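**Ticket 105 — Gripper does not release on command; fingers remain closed over worktop**

Status: Closed, with one action outstanding
Priority: High (raised from Normal after the second occurrence)
Product: Endomow multi-finger gripper, countertop kitchen cell
Controller software: Bunico, June release
Reported by: Marleny Ayala, Cell Operations
Assigned to: Rawat Technical Support

**1. Fault as reported**

At 10.40 the arm was running the board-clearing routine, in which it picks up a soft item, carries it over the large cutting board and sets it down on the teal mat. The item on this cycle was the plush banana. The arm reached the set-down position and the controller issued the open command. The fingers did not open. The controller nevertheless recorded the release as complete and began the return move, with the item still held.

The operator pressed the emergency stop. The arm halted at once and there was no contact with any person or fixture. The item was removed by hand after the gripper had been isolated.

The fault occurred again at 11.25 under the same routine. Operation was suspended from that time and the ticket was raised to High.

**2. Safety note**

The matter is classed as a near miss. The return path passes in front of the toaster oven, and the routine assumes an empty hand on that leg. A held item adds to the depth of the hand and could have caught the open door. Operators are reminded that the cell must not be entered to free an item until the isolator has been turned off and locked. A stopped arm is not an isolated arm.

**3. Information requested by Support**

Support asked for the following:

- the controller log for both occurrences
- the finger current readings during the open command
- confirmation of the cable routing at the wrist
- a still of the working position, with the fingers over the large board

Ms Ayala supplied all four at 13.10. The log shows that the open command was sent and acknowledged by the gripper on both occasions. The current readings rose to the limit of 600 mA and stayed there for the whole of the time allowed, which indicates that the finger drives were trying to move and were unable to do so. The item was therefore being held by a mechanical or drive restriction and a lost command could be ruled out.

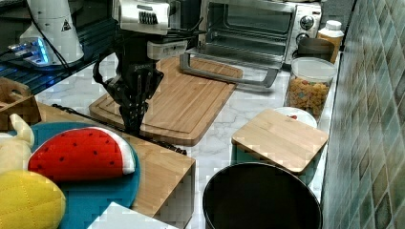
*Fig. 1. Gripper over the large cutting board, fingers pointing down, toaster oven door open.*

Support noted the bundled cables running back from the wrist and asked for their slack to be checked with the wrist turned to each end of its range. The check was carried out under isolation at 14.00. The cables moved freely and no connector was under strain. Cable routing was ruled out as a cause.

**4. Tests carried out**

Test A. Open and close, no item, arm parked. The fingers opened fully on every command. No fault.

Test B. Open and close on a soft item, arm parked. The fault appeared on the third cycle. The index finger began to open and stopped short; the remaining fingers did not move.

Test C. As Test B, with grip force reduced to the lower setting. No fault was seen.

Test D. As Test B, at the original force, with the controller returned to the previous Bunico release. No fault was seen.

Ms Ayala asked whether Test D meant that the gripper itself was sound. Support replied that it did not settle the point, and requested that the finger covers be removed for inspection before any conclusion was entered.

**5. Findings**

Two separate causes were identified.

The first is in software. The June release lengthened the time for which full closing force is held once an item has been gripped. On a soft item the fingers continue to draw in, and the finger linkage can travel past its normal working point. From there the drives do not have enough force to bring it back within the current limit.

The second is wear. On inspection, the index finger linkage pin was found to be marked along one side. The gripper had completed more than 2,000 cycles and the pin had not been looked at in that time. The service sheet supplied with the unit does not mention it. Support accepts that it should.

The false record of a completed release is a further defect. The controller treats the acknowledgement of the command as proof that the fingers have moved, and does not read finger position before starting the next move. This applies to every routine on the cell, whatever the item.

**6. Corrective action**

1. Controller returned to the previous release. Done.
2. Index finger linkage pin replaced. Done.
3. Position check added after every open command. If the fingers are not within 8 degrees of fully open, the arm holds its place and raises an alarm. Done, and tested with a finger deliberately blocked.
4. Return path raised to give greater clearance from the oven door. Done.
5. Service sheet to be amended to include inspection of the linkage pins. Outstanding, with Rawat.

The older Drama gripper held as a spare uses a different linkage and is not affected by the first finding. It is affected by the missing position check, and the change under item 3 has been applied to its profile as well.

**7. Closure**

The routine was run for the remainder of the shift with an operator at the stop button and no further fault was recorded. Ms Ayala agreed to closure at 17.20, on the condition that the June release is not reinstalled on this cell without written notice to Cell Operations. Item 5 will be followed under its own ticket.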